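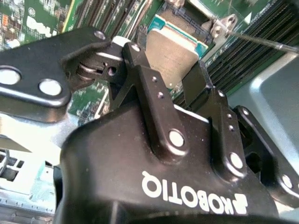 Can a robot swap a processor yet? Sumbridge repair firm has a go

I've always thought the fiddly jobs would be the last to go to machines, so I spent a September morning at Cirkeck, the computer repair place in Sumbridge, to see how close we are.

The job was a processor on a server board, silver lid, rows of tiny gold contacts nearby and memory slots off to one side. It's the sort of thing I'd do holding my breath! A Robotiq gripper handles the chip and a screwdriver deals with the metal bracket by the socket — simple enough if you've got hands.

Evanthia Vrettos, who runs the workshop, told me the robot needs about 11 minutes for a swap that takes her eight. She doesn't mind the wait (she gets a cup of tea out of it) but she does mind bent contacts, and for now she checks every socket herself before the cover goes back on.

They've logged 427 swaps so far and want to reach 3000 before letting it work through the night. The sister branch in Zodville is trying the same kit on laptop hinges, which she reckons is much harder. As for my ironing, she just laughed — ask again in a few years.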